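**October 6, 2018**

# Gokstead Water District Opens Rebate Program for Household Customers

The Gokstead Water District will begin accepting applications next week for a household rebate program intended to lower indoor water use across its service area. The Board of Directors approved the program at its regular meeting and set aside funding for 847 rebates in the first round.

The program is open to residential customers whose accounts are in good standing, including tenants who pay their own water bill. Rebates will be available for the replacement of older toilets, shower heads and clothes washers, and will appear as a credit on the customer's bill within two billing periods of approval. Customers may claim one rebate in each category.

"Indoor use makes up the larger share of winter demand in our district, and it is the part we have done the least to address," said Chaltu Birhane, general manager. "The Board wanted a program that a household could apply for on a single page." 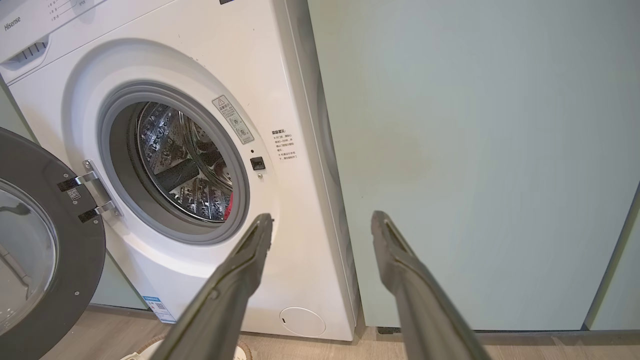

Applications must include a dated receipt and the account number shown on the customer's bill. Items bought before the program opens are not eligible. Customers who live in apartment buildings with shared meters should ask the property owner to apply on their behalf, as the credit can only be issued to the account holder.

The district serves 4000 accounts in Gokstead and the neighboring community of Didon. Demand in Didon has grown since the Assefa Road main was extended, and the district has twice asked customers there to put off outdoor watering during repairs. The rebate program does not change the current outdoor watering schedule, which remains in effect until further notice.

Yabsira Wako, customer programs coordinator, said staff will review applications in the order in which they are received. Incomplete forms will be returned by mail, and applicants will have 6 weeks to supply the missing information before their place is released.

Paper forms will be available at the district office and at the Didon branch library. Forms in Amharic and Spanish may be requested at the front counter or by telephone. Customers who received a leak adjustment earlier this year may still apply.

The Board will receive a report on the first round at its February meeting and will decide at that time whether to fund a second. Members of the public may submit written comments on the program to the Clerk of the Board at the district office.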